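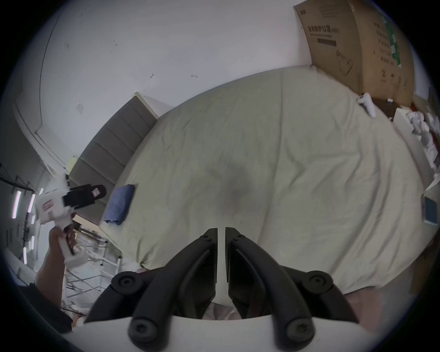
The Votholm City Council voted Tuesday to open the Olard Street Residence, a building of 30 furnished apartments for people who have to leave their homes on short notice after a fire, a flood or a building closure. Council members have wanted this for a long time, and we are thrilled to share the news! Residents will have a door that locks and a real bedroom, with a large bed, a sage-green fitted sheet and a gray upholstered headboard with horizontal channel panels, while the city's housing staff works with them on what comes next. Stays are free for the first 87 nights, and families with school-age children may apply to stay through the end of the semester.

"I have sat in on these calls at two in the morning, and the first thing people ask is where their kids are going to sleep," said Council President Annag Haldane. "Now we can give them an address. I could not be happier with this vote, and I want to thank every neighbor who came to the microphone to talk about it, including the ones who pushed us hard on parking."

The council received 3,066 written comments on the proposal, the most for any housing item this term. Many asked for a site near a bus line, and the final plan puts the residence two blocks from the Mommont transit stop. Others asked that pets be allowed. They will be, on the ground floor!

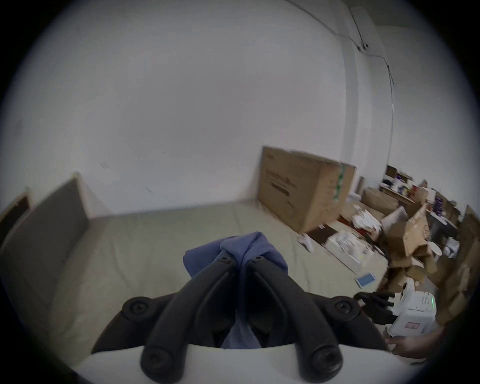

Blue cloth and gray upholstered panel, Olard Street Residence.

Apartments will be assigned through the city's housing desk, and referrals can come from the fire department, a school, a clinic or the household itself. No one will be asked to show proof of insurance at the door. Paperwork can wait until the following business day, and interpreters will be available by phone at any hour.

"Our staff has been walking the halls with tape measures and big smiles," said Housing Director Jade Holroyd. "The Hägglund Room on the first floor will have tables for homework and a desk where people can sit down with a caseworker, and it looks out on the courtyard, so it gets wonderful light in the afternoon."

The residence opens to its first households in December. Under an amendment added before the vote, the housing desk will report to the council every quarter on how many apartments are in use and how long families are staying.

Residents with questions may call the housing desk at extension 94 or stop by City Hall during regular hours.

Filed under: City Council | Housing | News Releases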